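How to Strip an Old Desktop Tower Down to the Board
Posted February 26, 2021 in Bench Notes

Every household and most offices own one of these: a gray desktop tower that was once somebody's pride and is now holding a door open. You may want the memory out of it, or the drives, or you may just want to know why it beeps. Whatever the motive, it comes apart with a screwdriver and a free evening, and it goes back together with the same screwdriver and a slightly longer evening.

I'm working on Dells because those are what my local surplus place, Custidora, sells by the armful. The layout wanders a little between models, so expect to find your parts an inch or two from where I say they are. The order of work doesn't change.

What you need

A Phillips screwdriver, medium, with a tip that hasn't been used to open paint.
A wrist strap, or the discipline to touch bare metal a lot.
Small containers for screws. Egg cartons are fine. Your pocket is not.
Isopropyl alcohol and lint-free wipes, if the processor cooler is coming off.
A phone for taking pictures of connectors before you pull them. Take more than you think you need, and then take the ones you forgot.

Set up the bench first

Shut the machine down, switch off the supply if it has a switch, and pull the power cord out. Then hold the power button in for a few seconds. It feels silly, pressing the button on a computer you've just unplugged, but it drains off what's left in the system.

Lay the tower on its side with the open side where you can get at it. Some people stand it upright and work sideways, and those people drop screws into the power supply. You want light from above and enough room that the case can be turned without sweeping your coffee onto the carpet.

Then decide where the parts will go before there are any parts. I am strict about this one, having spent most of a February looking for a drive screw that was in my shoe. Anything you can fix to a wall behind the bench is better than anything sitting on it. A flat panel with a few slotted holders, some blocks and a couple of open boxes takes up no work surface at all, and you can see from across the room what's been put away and what hasn't. 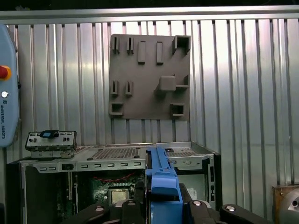

Ryszard Tokarz: Agree on getting storage up off the bench, but label it the same day you hang it. I put up a beautiful set of bins at Fultitz and left the labels for later. Later was two years. By then the bins had developed their own system, and I was the only one who couldn't follow it.

Label your bins, then. Masking tape will do.

Step 1: Take off the side and look

Undo the thumbscrews or lift the latch, depending on the model, slide the panel back and put it somewhere you won't step on it. It will make a noise like a stage thunderstorm when you do step on it.

Now keep your hands to yourself for a minute. Find the power supply, which is the big metal box with all the wires pouring out. Follow those wires to where they land. Find the drive cages and work out what's holding the drives in. If you see colored plastic on a drive, it's usually telling you to squeeze or pull something there, and you should believe it before reaching for a tool.

This is also the time for the first pictures. Get one of the whole interior and one of each corner. Get a close one of the front panel wires too, because those tiny plugs are the only part of this job that has ever made me want to lie down.

Step 2: Free the cables

Work from the outside in. Data cables to the drives come off first, then power to the drives, then whatever runs to the front panel. Pull on the plug and never on the wires. Most of the plugs have a small latch, and nearly all of the swearing in this hobby is directed at latches that were in fact working perfectly.

The main power connector on the board is wide and stiff. Press its clip all the way in with your thumb, rock the plug gently along its length, and it will give. The little four-pin power plug near the processor is the one people forget. If you lift a board out and it seems oddly attached to the case by one corner, that's your plug.

Don't cut the zip ties yet. A factory cable bundle knows where it goes, and you don't. Fold the whole bundle out of the way over the edge of the case and it'll come back to the right place when you need it.

Step 3: The processor end

If your cooler is still on, loosen its screws a little at a time, going corner to opposite corner. Once they're all free, twist the cooler slightly before lifting. Old thermal paste sets like caramel, and a straight pull can bring the processor along with it. It's a memorable way to find out what the bottom of a processor looks like.

With the cooler out of the way, you'll see a square metal lid sitting in a metal bracket. Clean the old paste off with alcohol and a wipe until the wipe stops coming away gray. Leave the bracket closed unless the processor itself has to come out. Closed, it's a sturdy thing. Open, it's a field of delicate contacts waiting for you to sneeze.

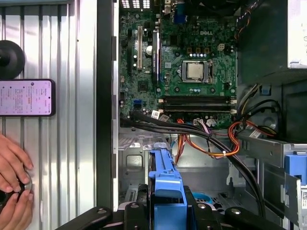 The processor in its metal bracket, with the four-pin power connector above it.

If you do need the chip, push the lever down and out from under its catch, swing it up, open the frame and lift the processor straight out by its edges. Put it in something antistatic. Close the frame again over the empty socket and, if you kept the plastic cover that came with the board, congratulations on being the one person who did.

Step 4: Memory

After the processor, memory is a holiday. Push the latches at the ends of the slot outward and the stick will pop up by itself. Lift it by the edges. On some boards only one end of the slot has a latch that moves, so if the other end refuses, stop arguing and tilt the stick out.

Note which slots were filled before you empty them. If there were 2 sticks in a board with more slots than that, they were put where they were for a reason, and the computer will be sulky if you guess. A dot of masking tape next to each occupied slot does the job. My friend Lena Makowska writes the slot number on the tape as well, and I've stopped teasing her for it after reassembling one of my own machines 3 times.

Step 5: Cards and the coin cell

A graphics card is held at the back of the case by a screw or a clamp, and at the board by a catch on the end of the slot. Release both. People do the first, forget the second, and pull, and then go looking for a replacement motherboard. A workstation card is often long enough to hide its own catch, so feel along the slot with a finger, or a plastic pen cap if your fingers are the size of mine.

Ease the card straight up. If it comes up at one end only, set it back down and start over.

The coin cell is the round silver battery on the board. It keeps the clock and the settings alive, and in a machine this old there's a good chance it's been dead for longer than you've been using the tower as a doorstop. Push back the little spring tab and it'll jump out, sometimes with real ambition. Cup your other hand over it. A replacement costs less than a sandwich, so put in a new one whether or not you think it needs it.

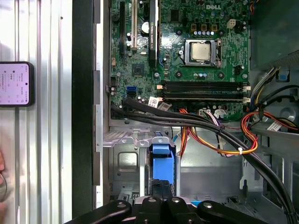
Empty memory slots below the processor. The coin cell sits just left of the Quadro card.

Step 6: Drives and front panel

Drives in plastic caddies slide out once you squeeze the caddy. Drives without caddies have screws on the sides, and at least one will be on the side you can't reach until you've removed something else. Take that as encouragement to be thorough.

The front panel comes off with tabs along one edge. Release them one at a time and swing the panel away. If you plan to use the case again, leave the small ports and their wiring on the bracket they came with. They make sense as a unit and very little sense as loose parts in a bag marked "front bits?"

Step 7: The board, if you must

Count the screws as they come out, since a board with one screw left in will flex in a way you can hear. Put them all in one container. Slide the board away from the rear ports, lift it by its edges, and rest it on something flat that doesn't conduct. The cardboard box it never came in would have been ideal.

Clearing up

Put the parts in their places before you sweep, and sweep before you reassemble. Run your hand along the inside bottom of the case for stray screws. Then look at the floor, which by this point will have collected its own exhibition. Cables are the worst of it. They slide off the bench one at a time, lie in loops exactly where your chair wants to roll, and blend in wonderfully if you chose a dark carpet to hide the dirt.

Coil whatever isn't plugged into anything and hang it up. Whatever is plugged in should run along a wall or a rail, with enough slack to reach and no more. I do this at the end of each session, by which I mean I do it when I trip.
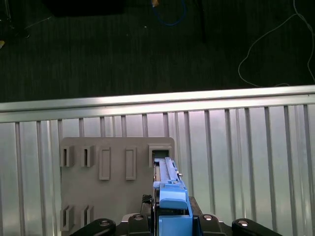 Lena Makowska told me hook-and-loop ties are the only answer for cables around a bench, that zip ties are for people who never change their minds, and that she'd like her good screwdriver back.

Putting it back together is the same list from the bottom up. Board, front panel and drives, cards, memory, processor and fresh paste, cables. Leave the side panel off for the first start. If it beeps at you, reseat the memory. If it does nothing whatsoever, go and check that four-pin plug.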